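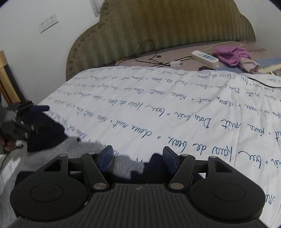

How long should you let a sourdough starter go between feedings? Twelve hours if it lives on the counter, a week if it's in the fridge, and if you forget it for a month you feed it twice and see what happens.

I got that answer from Bernardo Barros before I'd even sat down. He runs Covow, a bakery so small that I walked past the door and had to double back, and he talks about starter the way my uncle talks about his truck. I showed up at 6 a.m. on a Friday thinking that was early. "Early for who?" he said, and handed me a roll. They'd been going for hours!

Bernardo learned from Balakrishnan Thampi, who still comes in to shape loaves and who sat on a flour sack for most of our talk, correcting dates. The two of them met at Wallner, the big bread plant out by the highway, back when Bernardo was loading trucks. "I ate the bread every day and I didn't know how it was made," he told me. "Bala did. He'd bring his own lunch, with his own bread, and I started asking."

"He started eating my lunch," Thampi said.

The first loaves were terrible, according to both of them. Bernardo was weighing flour on a bathroom scale (I know, I know) and his kitchen was freezing that winter, so the dough just sat there. It took him 3 tries to get anything he'd give a neighbor. These days his basic loaf starts at 900 grams of dough, and he won't budge on that, even though the Zoris cafe down the block keeps asking him for something smaller.
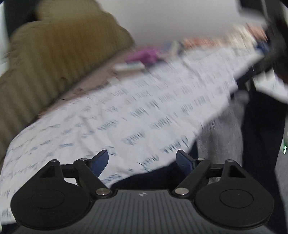 "A small loaf dries out," he said. "You cut it, you have your breakfast, and by dinner it's toast whether you wanted toast or not. I tell them, buy the big one and cut it in half."

I asked what home bakers get wrong and he said water, right away. People are scared of sticky dough so they keep throwing flour at it. Thampi thinks it's the oven. "They don't wait for it to get hot. The light goes off and in goes the bread. Give it another half hour."

They argued over that for a while and I ate a second roll.

Last March they baked 3006 loaves, their best month yet, and Bernardo has it written in pencil on the wall by the mixer. I wanted to know if he'd move to a bigger place. He made a face. "Then I need a manager, and the manager is me, and I don't bake."

On my way out he gave me a jar of starter with a bit of tape on the lid. The tape said Fitus, which is what they call it. I fed it that night.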